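4.3 Release criteria and scoring rules

Tang and Liu score a placing trial as complete once the object is inside the container. We found this too loose for comparing controllers, as it also accepts objects dropped from above the rim. The Medoro protocol therefore sets 2 conditions for every item. The object must be within the inner walls of the container, and the fingers must not open until the object is at floor height. A trial that meets the first condition alone is logged as partial and is left out of the success rate.

Items already in the container are treated as obstacles. Contact with them is allowed, but any item pushed over the rim ends the trial. Objects left on the table are not scored unless the arm knocks them over, in which case the trial is marked as a disturbance fault under the Sonness scheme (Tang, Shuzhen, personal communication).

We applied these rules to 699 simulated trials. Some 400 were complete under both schemes, and 148 changed from complete to partial when the release condition was added. The remainder failed under both. Figure 2 illustrates the finger and object positions to which the release condition refers. 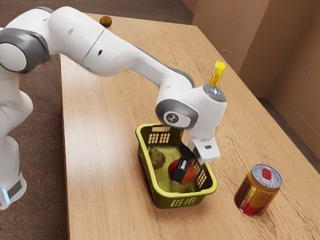 Figure 2. Simulated placing task: red fruit held between the gripper fingers, low inside the basket, with a pear already in the back corner.

Annotators working from rendered views should check finger height against the container floor and use the rim only for the first condition.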